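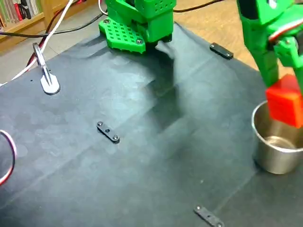

Bumano, the housewares company that has spent six years insisting a cup can be more than a cup, will begin selling the Clamotari desk set in July. The set is a short steel cup and a dark mat to stand it on, and that is the whole list. Small things go in the cup. A red cube held at its rim, partly in and partly out, gives a fair idea of the scale we had in mind: paper clips, erasers, the one key that fits something. The outside is brushed silver, the rim is rolled, and there is no app.

The mat is charcoal gray and ships folded. It will arrive with creases. Our product team has asked us to say that the creases relax in time, and our customer service team has asked us not to say how much time. Coffee drinkers may wish to know that the mat wipes down with a damp cloth.

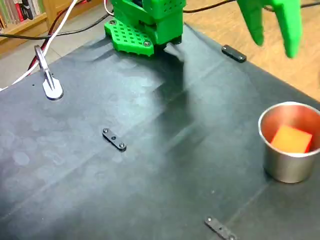
The Clamotari cup on its mat, with a block resting inside.

Clamotari replaces the Zistton tray, which had 2 tiers, a hinged lid and a loyal following that wrote to us mostly about the hinge. We listened. The new set has no moving parts whatsoever, and returns are expected to fall accordingly.

A first run of 1,725 sets has been made. Of these, some 200 are set aside for the Lüthi stores, where they will be on the shelf by the register, next to the good pens. The rest will be sold through the Bumano shop and by mail. Orders placed before noon go out the same day. Orders placed after noon go out when we get to them, usually the next morning.

Owners of the old tray can send it back for credit toward a Clamotari set, lid attached or otherwise. Please empty it first. We still have several people's stamps.

Samples are available to press on request. We would like the cups back.

Last updated: July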